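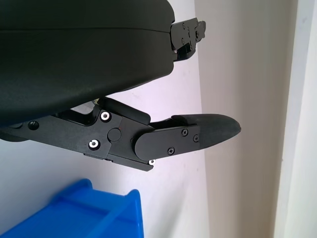 I have been going to paint the back room since we moved to Gornis Road, and I'd like it noted that I have now bought the paint. Buying the paint is the bulk of it. The tin is in the hall, where it has become a sort of low table, and I've put the post on it twice. Meanwhile the wall is as beige as the day we got the keys, as the photo shows, and I can't find a kind word for it beyond "even". It's the beige of a dentist's waiting room, or a cardigan you get for Christmas and wear in the house until Easter out of guilt.

The trouble with beige is that it's never quite bad enough. If the previous owners had gone for aubergine I'd have had the rollers out before the kettle was unpacked. Beige lets you put it off. You think, I'll live with it for a bit and see how the light falls, like people do in magazines, and then it's July and you have seen how the light falls. It falls on beige.

I did try to do this properly. I went to Bălan, the paint and hardware place by the roundabout, and came home with 16 sample pots, because they were on offer and I have no character. You paint a square of each on a bit of lining paper and move it round the room, apparently. I painted mine on the backs of old cereal boxes and propped them on the skirting board, where they looked like the world's dullest degree show. By teatime half of them were the same grey. By ten at night, under the big light, all of them were.

It came down to two in the end. One was a green that looked lovely in the pot and like hospital soup on cardboard. The other was a blue by Trimance, of which I will say only that it's blue, since the name on the lid is the sort of thing I'd be embarrassed to read out at a till. I did have to read it out at the till. The chap behind me in the queue was buying a toilet seat and still looked at me with pity.

So, blue. Then I read the back of the tin, always a mistake. Wash the wall with sugar soap. Rinse. Let it dry. Fill. Sand. Dust. Wash again, you filthy animal (I'm paraphrasing). First coat, wait four hours, second coat. I had pictured one cheerful afternoon with the radio on. What the tin has in mind is closer to a short apprenticeship.

And before any of that, the shelves. Regular readers will remember the Triketti unit, the one that cost me £139 and most of a bank holiday, and which is fixed to the wall with the kind of plug that comes out bringing its surroundings with it. To paint behind the Triketti I have to take it down. To take it down I have to empty it. To empty it I have to find somewhere to put everything that's on it, and the reason everything's on it is that there was nowhere else to put it. I've sat on the floor and thought about this with a biscuit on more than one evening.

I have considered painting round it. I know. My mother would come back from Spain specially to tell me off. But she painted round the piano for as long as I lived at home, and when they sold the piano there was a perfect magnolia outline of it in the dining room, which we all rather missed once it was gone.

Things I have done instead of painting, this month alone: bleached the grouting in the bathroom, sorted the drawer with the batteries in it, bought a better brush, bought a pot for the brush to stand in, read a long argument online on whether you cut in first or last (first, but people get very upset), and washed all the dust sheets. I washed the dust sheets! They came up a treat. One of them turned out to be a perfectly good duvet cover and has gone back on the spare bed, so now I'm a dust sheet short and will need to go back to Bălan.

I have also got as far as masking tape. There's a run of it along the top of the skirting in the far corner, quite straight for the first yard and then a bit more relaxed. The instructions on the roll say not to leave it up for longer than a fortnight. We'll draw a veil over that.

In fairness to the beige, it's a good quiet colour to have behind you when you're working. It doesn't show the scuffs much. Things stand out against it nicely, anything dark especially, and I suspect that behind a decent picture it would look almost deliberate. The other evening the sun came in low and for a few minutes the whole wall went the colour of toast, and I stood there with my tea and thought, well, that's quite nice. Then a cloud came over and it was the dentist's again.

The plan now is to start at the window end, where there's least to move, and work towards the shelves in the hope that by the time I get there I'll have become somebody who takes shelves down. I'll put up another photo when there's some blue on it. I've moved the tin from the hall to the doorway of the back room, so it's on its way.

Filed under: The House, Slow Jobs, Paint

4 comments

tealeafandtwine
We had the same beige. We painted over it in a very tasteful off-white and every single visitor has asked when we're going to decorate.

mossy_gutters
Take the tape off NOW. Do it slowly with a hairdryer. Ask me how I know about the skirting.

damp_spaniel
Cutting in last is perfectly respectable and I won't be told otherwise. Also what was the blue called?

The author replied
I'm taking it to my grave. The tape is off, and so is a bit of the skirting.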